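Shared workshop in Sakstead builds hand-held gripper for household tasks

Sakstead, 5th December

Members of the Starngate workshop in Sakstead have finished the second version of their hand-held gripper, and they are now using it to record simple jobs from the home. The project has the name Bravent. It started in January, when the workshop received a box of used motors and decided to build something for the robot arm that stands in the back room.

The gripper is carried by a person, who closes the fingers with a trigger. A small camera on the tool records every movement. Later, the recordings will be used to teach the arm the same jobs. The group wants to collect 3,000 of them before it trains the arm for the first time. At the moment it has 94.

The first jobs are done at a table covered with white paper. One of them is to move a bar of soap and a soap dish is the target. Soap was chosen after many tries with wooden blocks, which the members found too easy to hold.

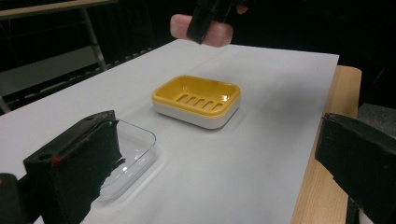

Padding is the weak point

The fingers have a padded face on the inside, and this part gives the most work. The padding frays at the lower edge, and the group has already changed it 3 times. A harder rubber lasted longer but it let smooth objects turn in the grip. For the next version the members will try a thin sheet of silicone, glued over the foam.

Clear plastic is another difficulty. The recordings include a yellow and white soap dish and also a transparent one, and the group expects that the arm will need many more examples for the transparent dish.

Open evening in January

The workshop has 13 places for an evening in January, where visitors can try the gripper and add their own recordings. No experience is necessary. The drawings for the printed parts will be available at the same time, together with a parts list. Registration is at the front desk of the MacLeish building, where the workshop has its rooms on the ground floor.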